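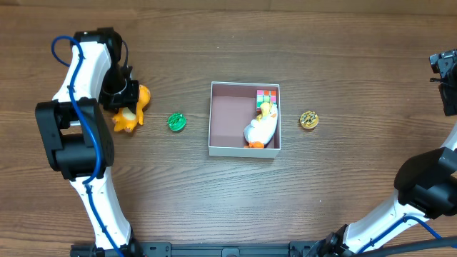 The Vestirora box on our table, with the duck and the puzzle cube in it.

Reviewed by Heloísa Magalhães, Sep 22, 2021
Vestirora open box, small, pale gray

I bought this for all the little stuff that ends up on our table by dinnertime, and I'm pretty happy with it! It's square, no lid, thin walls, and low enough that my kids can see what they're grabbing (the lid on our old bin went missing in January and I never missed it). The duck and the cube share one side and there's still half the box free. The two macaron-looking things and the orange animal fit too, if anybody ever bothers to put them back.

Now the gripes. The walls really are thin -- I wouldn't stand anything heavy on the rim. And the inside is this dusty mauve-brown that looked a lot pinker on the Vestirora site. I've come around to it, my sister Cremilda has not. Crumbs do show up in the corners, so I tip it over the sink every so often.

I paid 17 dollars, which felt like a lot for a plain box. I'd still get a second one for the markers, but I'd wait for a sale. Four stars.

41 people found this helpful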